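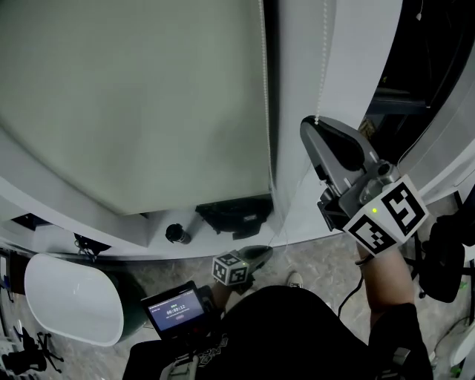

Blind task, 12 seconds on the timer. Right gripper raised toward the blind.

Beaded chain episodes: keep the ones where the grip is re-taken?

Posted by Thongchai Ongart

I am collecting demonstrations of a roller blind task with two hand-held grippers, one marker cube on each. The set stands at 178 episodes. In 40 of them the operator closes on the chain, misses the beads, opens and closes again before pulling. Our labeling sheet only has "success" and "fail". Do I drop these, trim them or keep them whole? A second problem is that the chain swings after a miss, so the next approach starts from a different chain position.

2 replies

Siriporn Sitthichai

Keep them whole if the blind ends up where the task says it should. A policy trained only on clean grasps has no examples of what to do after a miss. Add a third label, "success with regrasp", so you can change the sampling weight later without going through the video again. Do not trim out the miss – the cut leaves a jump in gripper pose and the action at that step is wrong.

For the swing, leave it in, but check tracking on both cubes during the second approach. We dropped 9 episodes at Hemmin where a forearm hid one cube for too long.

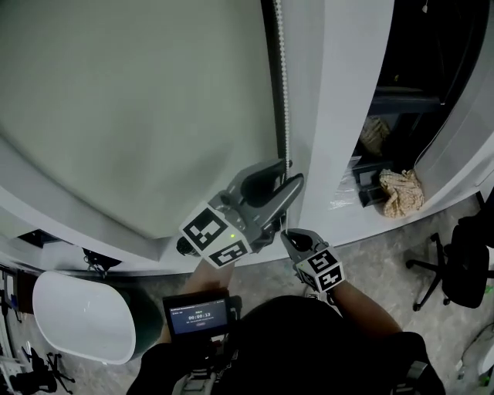

Jaws open around the lower part of the chain, timer at 13 seconds. Both cubes have tags in view.

I would mark the regrasp start at the point where the jaws open again, and the end at first chain tension.

Paltis

Just delete them and record 40 more. Faster than relabeling. Also tape the chain down so it doesn't swing, worked for me on a curtain cord.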